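Home | Ask | Recent | Sauces & Soups | Canning | Sign in

Does resting a chili paste overnight really do anything, or is that just something recipes say?

Asked by Feven Gudeta in Sauces & Soups, January

I've been making a dried chili paste from a recipe my cousin passed along. You toast the chilies in a dry skillet, soak them in hot water, blend with garlic, vinegar, a little oil and salt, and then you're supposed to leave it in the fridge overnight "so the flavors can marry." I've read that line in so many recipes that I've stopped believing it. It sounds like something one person wrote once and everyone else copied.

What I've got so far: I made the paste on a Thursday evening and tasted it right away. Sharp, kind of bitter, garlic all over the place. Next day it seemed smoother. But I also knew it was supposed to be smoother, so I don't trust myself. And the first time I tasted it, it was warm from the blender, and the second time it was straight from the fridge, so that's hardly a fair comparison.

Other things the recipe claims that I'd like somebody to back up or shoot down:

The soaking water is bitter and has to be thrown out. Then a different recipe from the same site says to save it because that's where the flavor is.

The seeds are where the heat is. I've also heard this is wrong.

You have to toast the chilies or the paste will taste "flat." I burned a batch doing this and it was far worse than flat.

I use a mix of guajillo and ancho, with a couple of árbol for heat. Soaked them for half an hour. The blender is a Drusska, a cheap one, and it leaves bits of skin no matter how long I run it. I don't want to buy another one. Please don't tell me to buy another one.

2 answers

Answer by Abrehet Birhane

You're right to be suspicious of "marry." It's a lazy word and it covers three or four different things, some real and some not.

The garlic part is real. Raw garlic that's just been through a blender is at its harshest, and vinegar and time both calm it down. If you want to test that without waiting, blend the garlic with the vinegar first and let it sit while the chilies soak. Then add everything else. When I do it that way I can't find much difference between the paste on day one and day two, which makes me think most of what people call marrying is garlic calming down.

Salt is the other one. Bits of skin and flesh take a while to season all the way through, and if your blender leaves them chunky you'll notice it more. A smooth paste gets there sooner.

The bitterness I'd look at separately, and I doubt resting did much for it. My money is on the toasting. You said you burned a batch, and I'd bet the batches you didn't burn were closer to it than you think. Guajillos are thin and go fast. Press them flat in the pan with a spatula, count to ten, flip, and take them out as soon as you smell them. Anchos can take a little longer. The árbols hardly need anything. Don't toast all three together.

As for the soaking water, taste it. I don't know why recipes never say this. Dip a spoon in. If it tastes like weak, pleasant chili tea, use it to thin the paste. If it tastes like an ashtray, pour it out and use plain water. Both of those recipes were right about somebody's chilies on somebody's stove.

Seeds: the heat is mostly in the pale ribs the seeds hang from, and the seeds pick some up from touching them. I shake the seeds out because they're gritty and my blender can't deal with them either. It makes the paste a bit milder if the ribs come away too.

For the skins, push the paste through a strainer with the back of a ladle. It's annoying and it takes a while, and you lose some volume. I start with 900 grams of soaked chilies when I'm making enough for the freezer and I always end up with less than I planned for. A longer soak helps some. Cooler water does not.

If you want a fair taste test, make one batch, freeze half in a small jar right after blending, and put the other half in the fridge. Next day thaw the frozen one, let both come to room temperature, and have someone else hand you the spoons. Freezing isn't a perfect pause button, but it's closer than your memory of yesterday. I did this with 3 friends at my table, and two picked the rested one and one couldn't tell. Make of that what you like. I wouldn't call it proof.

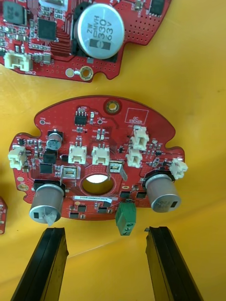
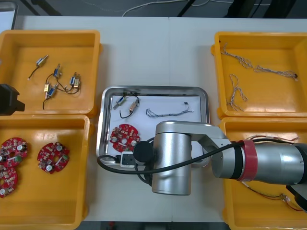
One more thing about serving it. Plenty of people rest the paste and then put it on the table cold, and cold mutes everything, the salt and the bitterness especially. So they taste a mellow paste and give the credit to the night in the fridge. Warm a spoonful in oil for a minute before you judge it. I fry mine before it goes into a stew anyway, and after that I'd challenge anyone to tell me how old it was.

Answer by Lison

I always let mine sit 3 days and it's way better. My grandmother did it that way and hers was the best I ever had. You can't rush chilies. Also use the soaking water, that's where all the vitamins are.

Comment from Feven Gudeta

Thanks, Abrehet. I tried the garlic in vinegar thing and it took care of almost everything I was complaining about. Haven't done the freezer test yet. I did taste the soaking water and it was awful, so out it went. Lison, was your grandmother's left out or in the fridge? I'd be nervous about garlic and oil sitting on a counter.

Comment from Lison

Fridge. She had it in a jar at the back.

Comment from Abrehet Birhane

Good, keep it in the fridge, and for days, not weeks. Freeze whatever you won't get to. I still don't buy the vitamins.

Related questions

Can I use smoked paprika if I can't find ancho?
Why did my salsa turn foamy in the blender?
Is Lestar canned tomato puree saltier than it used to be?
Gidey stew pot: does the lid seal or is mine warped?
Oven stops at 92 degrees when I try to dry peppers
How long does fresh green sauce keep?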